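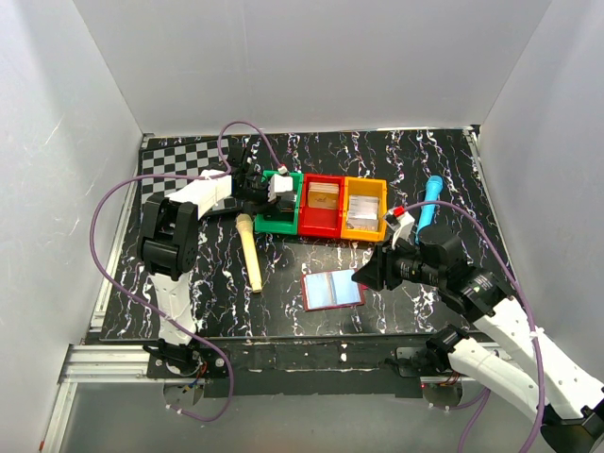
Three bins, and the cards in the red one.

Day 13 of Italian and I've done my 9 new words before breakfast, which has never happened before! I'm still on the Clotard app for the daily list (I know, I keep threatening to cancel it) but I've started saying each word out loud three times while the kettle boils, and they do seem to stick better that way. Forchetta, cucchiaio, coltello. My kitchen is now very well labelled, including the drawer that doesn't open.

Verbs are another matter. I sat down with the Lusetti grammar after lunch, the old blue one with the tiny print, and got in a complete tangle over essere and avere in the past tense. Why is it "sono andata" but "ho mangiato"? I've read the page four times. I wrote out ten sentences, checked them against the back of the book and got six right, so a bit better than last time, though two of those were guesses.
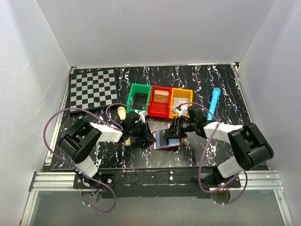

Evening, a bit after supper

Went to the conversation table at the Wieser café. I was so nervous I nearly turned round at the door, but everyone was lovely and there was cake. I managed to say where I live, what I had for lunch and that I don't like the rain, and then somebody asked me a question back and my mind went utterly blank. I said "sì" and hoped. I think I may have agreed to bring biscuits next time (or possibly a dog, the words went by very fast).

What I noticed is that I understand far more than I can say. The woman next to me said that was the same for her for ages and told me to listen to the radio while I do the ironing, so I've found a station and I'll give it a go tomorrow.

Also had a look at the Tikton summer course. They only have places for 2027 now, so that gives me plenty of time to sort out my past tenses. I'd like to have 100 verbs by June. Counted up just now and I'm on 41, if I'm generous about "piacere".

Must remember: biscuits, new pencil, and look up the word for ironing board.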